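Reading time: 4 min

Notes for the tidying talk. Room 2, after lunch, so keep it moving. Laptop cable is in my coat.

Start w/ hello, thank Isla Katene for having us. Don't do the long bio. Name, worked in office moves eleven years, done.

Opening question to the room: who has a basket at home with stuff in it that has been there since before Christmas? Wait for hands. Wait longer than feels ok. Then mine. Phone charger for a phone I sold, two keys, a birthday card I never mailed.

So. The talk is about baskets and crates and why a shared room gets messy even when everybody in it is a tidy person. The room I keep going back to is the big one at Blackwood. Carpet, white walls, drawers along one side, table. People eat there, meet there, drop things there.

Say what we did at Blackwood. Quick version:
- went through every drawer on a Saturday
- wrote down each item that had no home
- 349 items. pause on that
- most of them small. Pens, adapters, ketchup packets, one shoe horn

Wendell Ridgeway wanted to buy more cabinets. Good guy, wrong fix (say it nicer). They had plenty of drawers. The drawers were where things went to be forgotten.

Rule one, things that travel need something with a handle. Rule two, look at the floor first. Rule three, slots, so you see what's in it from the side.

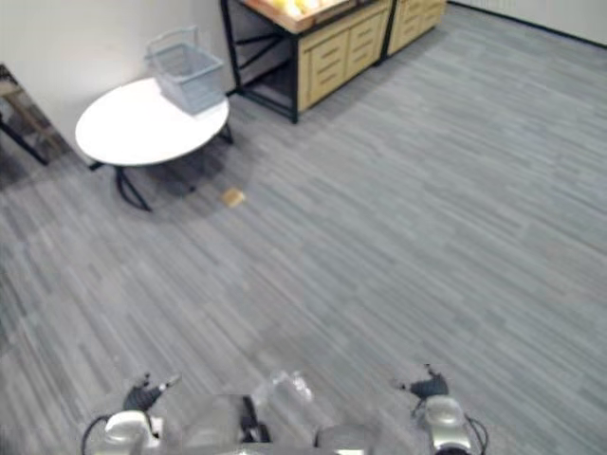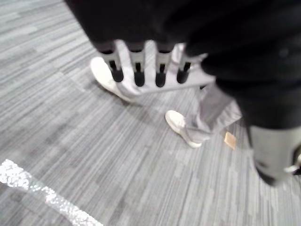
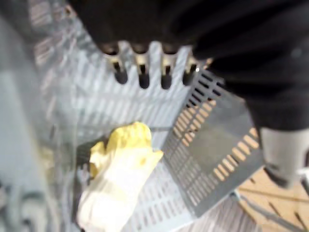
OK the walk. Slow down here, people like this bit.

The walk is one lap of the room with one basket. Start at the door, go left, always left. Anything out of place goes in. No sorting while walking!! Sorting while walking is how a five minute job eats your lunch hour. Kamran Daneshvar timed his and the first week he was at 41 minutes, he kept stopping to read old mail. Second month he got down under 20. Same room, same person.

Then sort on a table. Never on the floor, your knees will quit before you do. Three piles, goes back / goes out / ask somebody. The ask pile is the tricky one. Put a date on it. If it's still there in July it goes out. Nikau Maihi puts his in a paper bag and staples it shut, which I thought was silly and now I do it too.

Bags. Mention bags. Plastic bags are the worst offender in any shared room, they get set down "for a sec" and then everyone is too polite to look inside. Look inside. Fold it or toss it.

Crates inside crates. Fine for storing, bad for daily use, you lift the small one out, lean it on something and forget about it. If you nest them, nest them empty and put them away.

Food on top of cabinets, fine, leave it. Fruit gets eaten if people walk past it. I used to be strict about this and Mortimer Okafor talked me out of it. Tell the banana story if time. Skip if past half.

Cost slide. Don't read the numbers out, just say the big one. Blackwood had a quote of $685 for extra shelving, they never ordered it, spent a bit on baskets. Somebody will ask which baskets. Anything light with a handle that fits on your table. I like the Gilla ones at home but the hadle pinches if you overfill.

Likely questions:
Kids? Same thing, smaller basket.
What if one person makes all the mess? Don't answer this in front of his coworkers. Say come find me after.
Labels? Yes for drawers, no for the walk basket, as soon as it has a label it becomes a home and then its full.
How often? End of day if there's food in the room, otherwise twice a week.

If running short, do the live lap of Room 2. Ask Isla first. Basket is by the door behind the coats.

Handouts on the chair by the projector, take one and pass teh rest back. Sign-up sheet for the Futemholm session goes round at the same time, get it back before the break.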